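March 10, 2019
Baltavton cell, arm 2 – bin, clamps, gripper

Back on the bin cell after leaving it alone all last week, and the first thing I noticed was that the home position had drifted again. It's tiny, you'd never catch it by eye, but the pick log shows the fingers closing off center on the far side and fine on the near side. I blamed the calibration at first and re-ran it twice (that's an hour I won't get back). Same result both times. Then I leaned on the bin by accident while reaching for my coffee and felt it give.

So, clamps. The one on the left was fine, the one on the right I could turn by hand. I took both off, wiped the jaws with alcohol, wiped the partition where they bite, and put them back good and tight. Pushed on the bin from all four sides and it stays put now. Then I did the calibration a third time and the numbers finally agree with each other. Hilde Verbruggen told me in July that those clamps need checking every time the arm has touched a wall, and I wrote it down, and then of course I didn't do it!

Ran the blocks in the lower compartment for the rest of the morning, red and green mixed.
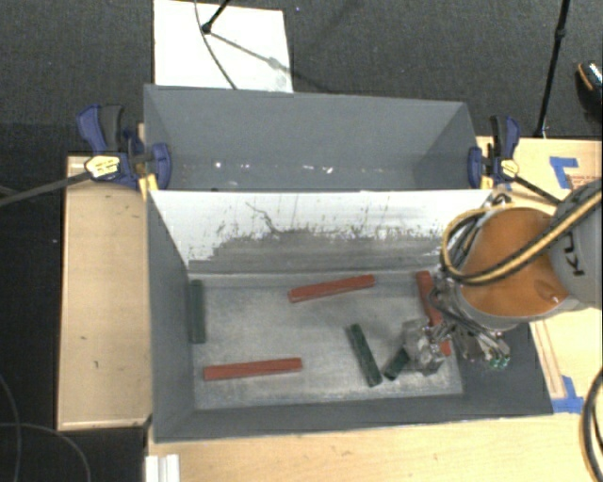
Arm in the lower compartment, bin clamped at the partition.

The scrapes on the partition bother me a bit. They're mostly low down, which fits with the fingertips dragging when the planner picks something close to the wall. I've pulled the wall margin in the Clurkis config out a notch and saved the old file next to it, so if anybody hates the new one just swap it back. The cost is that blocks lying flat against a side may get skipped. I can live with that for now.

Morning run was 121 attempts. 59 of those were before I changed the margin and the rest after, so please don't lump them together when you plot it. The run is saved under 2064 on the Lendow drive. I haven't looked at the success rate yet – the labels need a pass first, a couple of them are clearly wrong.

Other stuff while I was in there:

Cable bundle on the arm. No nicks that I could find, but I want a bit more slack at the wrist before we go back to full speed. Two new ties, not pulled too tight.

Gripper connectors. Unplugged and reseated all of them with the power off. One felt a little loose going back in. If the finger position reading drops out again, start there.

Speed is capped at 700 on the Prins controller until somebody has watched a full run with the new margin. Please leave it.

Still to do: vacuum the grit out of the bin, order spare finger pads, and mark the bin's corners on the table so we can see when it has moved. I'll do the corners tomorrow if the paint pen turns up.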